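FOR RELEASE IN MARCH

**Stallalau's divided desk box goes on sale, and I get to tell you about it**
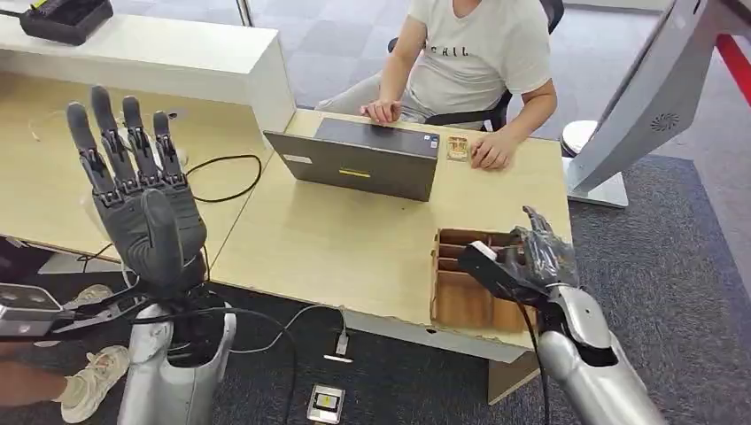

*A divided cardboard box at the corner of a work table, with a laptop in use on the far side.*

Hi, I'm Corrado Testa, and I run Stallalau, a very small company that makes things out of cardboard. Starting this March you can buy our new desk box, which we've named the Keta. It's brown, it's open at the top, and it has narrow compartments for the long, skinny stuff that rolls off tables. Pens, markers, screwdrivers, paintbrushes, that one chopstick you stir your coffee with (I know it's not just me).

I've wanted to make this for ages. My own desk was a disaster for years, and I tried all the usual fixes. Mugs tip over. Drawers are where markers go to dry out under a pile of receipts. Then one evening I pulled the cardboard dividers out of a shipping carton, trimmed them down with kitchen scissors, stuck them in a shorter box, and had my desk sorted before dinner! It looked terrible and I used it every day for 16 months.

The Keta is the grown-up version. It arrives flat in an envelope with the partitions tucked inside, and you fold the walls up and slot everything together by hand. No glue, no tape, no tools. My first try at writing the instructions ran to two pages and confused my own mother, so we cut them down to 7 drawings on a card. She has since built three of them and kept them all.

A few people have asked why we didn't go with plastic or bamboo. Well, I like cardboard! It's light, you can write on it, and if you spill soup in it you won't cry. You can pull out a partition if you want a wider slot for scissors or a glue stick -- just lift it straight up and don't twist. When the box finally gets tired, flatten it and put it out with the recycling.

It's meant to live right at the edge of a table, within reach, with plenty of room left over for a laptop and your elbows. I'd put it on whichever side you write with. My shop partner at Fontes, the stationery store that's carrying our first batch, swears it belongs behind the keyboard, and we've agreed to stop discussing it.

**What it costs and where to get it**

The Keta is $12 for one. You can pick it up at the Fontes counter or order it from us directly, and spare partitions are $2 a set. We only make it in plain brown right now. I'd love to do a printed one later in the year, but the samples I got back were a sort of sad green, so we're trying again.

There's a bigger box on the way too, called the Lemer, with deeper compartments for rulers and knitting needles. I don't have a price for it yet and the lid is still giving me trouble, so please don't hold me to a date.

**For press**

If you write about desks, craft rooms, classrooms or just tidying up in general, I'm happy to send you a Keta to fold and fill. Ask for Corrado at Stallalau. Mornings are best -- after lunch I'm usually at the cutting table and I can't hear the phone.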